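Search this book Enter keyword Go

Chapter 4
Who Sits on the Board of a Bank?

4.1 A letter in March

In March the members of the Linunik Savings Bank received a short letter. It told them that Sabine Lenz had been elected chair of the supervisory board, that Dirk Hollmann would stay on the board for one more term, and that Knut Steinbach was leaving after many years. The letter had only one page. Most members, we may suppose, read the names, recognized one of them perhaps, and put the paper away.

For a student of banking such a letter contains more than it seems. It says who will control the managers of the bank. It says how long these persons will do it. And if we read with care, it also says something about the kind of bank that has sent it, for a savings bank owned by its members chooses its board in another way than a bank owned by shareholders, and both are different from a central bank.

In this chapter we will look at these differences. We begin with the small bank, as its rules are short and can be read in one evening.

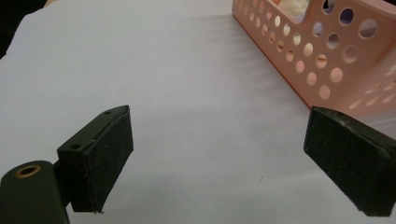 Photo: Ida Oltmanns

4.2 Two groups of people

A bank is led by two groups, and beginners often mix them up. The first group is the management. These people come to the office every morning. They decide on loans, they hire the staff, they set the interest rate for savings accounts. The second group is the board. Its members usually have another profession, and they meet a few times in the year. They choose the managers, look at the accounts, and say yes or no to the largest decisions.

In some countries both groups sit together in one board, and the chief manager is a full member of it. This is called a one-tier board. In other countries the two groups are separated by law, and a person may not belong to both at the same time. This is called a two-tier board. The Linunik Savings Bank has the second form. When Roswitha Bauerfeind, a member of its management, wished to move to the supervisory board, she had first to give up her old position and then wait until the next election.

The word "director" is a source of trouble here. In one bank a director is a member of the board. In another it is only the title of a senior employee, who has never seen the board room from inside. Please check always which meaning is used before you compare two annual reports.

4.3 Where the seats come from

There are three common ways to come to a seat on a board.

The first way is election by the owners. In a bank with shareholders, each share has normally one vote, so that a person with 100 shares has 100 votes. In a bank owned by its members, each member has one vote, and it does not matter if the savings account holds a small sum or a very large one. This difference looks technical, but it changes much. At Linunik the candidates travel to the branches and speak with the members. At the Wiegand Bank, which has shareholders, the candidates need the support of only a few large owners, and the meeting itself is often over before lunch.

The second way is appointment. Here a person or an office outside the bank fills the seat. A town that has founded a savings bank may keep the right to name part of the board. At the Pradska Municipal Bank the board has 23 seats. The town council fills some of these, the employees choose others, and the remaining ones are elected by the customers. It is a large board, and its critics say that it is too large for a good discussion – the bank itself answers that every part of the town must be heard.

The third way is the seat by office. Whoever holds a certain position has also the seat, for as long as the position is held and no longer. The mayor of Pradska is on the board of the bank in this manner. When the mayor changes, the seat goes to the next one without any election.

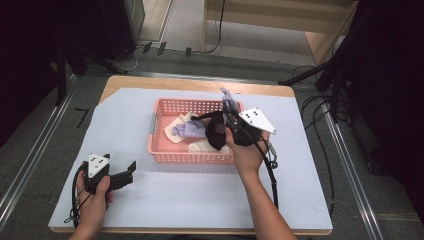
Can the board of a bank remove a manager before the contract ends?
In most banks it can, but it must normally have a serious reason, such as a heavy breach of duty, and the salary for the remaining time may still have to be paid.

4.4 How long a term should be

A member who stays for one year only has hardly learned to read the reports of the bank before it is time to leave. A member who stays for 30 years knows everything, but has perhaps become too good a friend of the managers. The rules of most banks look for a point between these two.

Many banks let the terms end in different years. This is called a staggered board. If all seats became free on one day, the bank could lose its whole experience at once. With staggered terms only a part of the seats is open at each election, and the new members learn from the older ones.

Some banks have also an age limit. At Linunik it is 70, and this was the reason why Knut Steinbach did not stand again. The Wiegand Bank had the same rule in earlier times and has given it up. We will return to this case in section 4.9, where the arguments of both sides are printed.

Key terms of this section: one-tier board, two-tier board, seat by office, staggered board.

Before you go on, find the newest annual report of a bank in your own region. Write down how many members its board has, which way each of them came to the seat, and in what year each term ends. Keep the list, you will need it again for the exercise on independent members in section 4.6.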